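Pullham Community Help > Health & Pharmacy > Prescriptions

Repeat prescription keeps coming out of sync - is there a way to line them all up?

Posted 2026-01-06 by marrowfat

I take four regular medicines, all on repeat, all from the same surgery, all collected from the same counter at Folberg. You would think this meant they ran out at the same time. They do not. Two come in boxes of 28, one comes in boxes of 30 and the fourth is an inhaler that finishes when it feels like it. Since May I have been to the pharmacy 17 times, and I now know the greetings card rack better than my own relatives' birthdays.

The surgery moved us all over to the Jostevex app last year, which lets you tick whichever items you want. Fine, except it won't let me request anything more than 8 days before it's due, so if I try to order the late one along with the early ones it goes grey and tells me to try again later. I rang and was told to speak to the pharmacy. The pharmacy told me to speak to the surgery. I have spoken to both and they were very nice about each other.

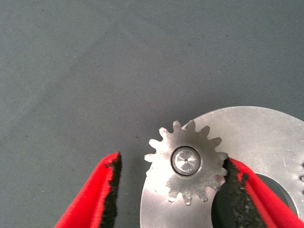
I did try leaving the early ones until the late one caught up, but that meant going without my blood pressure tablets for a weekend and I got a telling-off from the nurse, quite rightly. Is there an official way of doing this, or do I just carry on until the numbers happen to meet? I worked it out and 28 and 30 don't agree with each other for well over a year.

2 answers

Answer from tidewrack

There is a proper way, and the word you want is "synchronisation". Say that to reception and you may get further than I did with "can you make them all match".

What normally happens is that you count what you've got left of each medicine at home, write it down with the strengths, and hand that in at the surgery. If yours has a pharmacist on the team, ask for it to go to them, as it's their sort of job. They pick the medicine you have most of and issue a one-off smaller amount of the others to bring them up to the same date. After that everything is put on the same number of days, so your box of 30 becomes 28 days' worth and someone at the counter snips two tablets off a strip. You get used to the sad little strips.

Points I wish I'd had in writing when I did mine:

Count everything on the same day. I did two on the Monday side of a bank holiday and two after it, and had to start again.

If you pay for prescriptions, ask first about the charge. A short top-up can count as an item like any other, so a year's prepayment certificate may work out cheaper if you have several things on repeat anyway.

Leave the inhaler out of it. Anything you use as needed will wander off again within a month. Order it when you start the last one and let the tablets get on with being tidy.

Don't stretch or skip doses to make the dates meet. You've already had that conversation with the nurse, so I'll say no more.

Also allow time. Ours asks for 48 hours and means working hours, and it took nearly 6 weeks from my handing in the list to everything landing in one bag. It has stayed in one bag since, apart from the month they swapped one of my brands and it came in different-sized boxes.

Answer from oldgasworks

Just move to Leclerc by the station, they deliver. Doesn't fix the dates but you don't have to look at the cards.

Comment from marrowfat

Thank you both. Have said "synchronisation" to reception and been given a form. It asks for my medicines in date order.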